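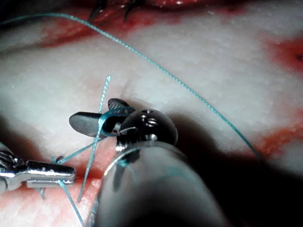 Having her gallbladder out in February was a good deal easier than the parking, according to Viorica Živković, and it is the parking she would like the hospital at Clidlow to think about next. She may get her wish. The new surgical wing opens its doors to patients on 4th July, and with it comes a second lot on the Clendivow side, with 16 spaces set aside for people being dropped off or picked up after day surgery.

It has been a long road to get here, as anyone who has sat through the town meetings will remember (and some of those meetings ran very late indeed). The old wing was built for a much smaller town, and last year it handled 3,578 operations, a lot of them for folks who had driven in from the farms out past Eltus and needed to be home again by supper. The new building has room for 2,000 more a year, and a proper waiting room with windows, so families won't have to sit in the hallway by the vending machines anymore.

Amra Atanasov, the head nurse on the day surgery floor, has been showing her staff around all week and is clearly tickled with the place. "We finally have a recovery room where you can hear yourself think," she said, "and the blankets come out of a warmer, which I've been asking for as long as I've worked here!"

Patients who already have a date on the calendar don't need to call. Letters went out to 1,590 households with the new entrance marked on a map, and the front desk has spare copies. The cafeteria stays where it was, and so does the soup.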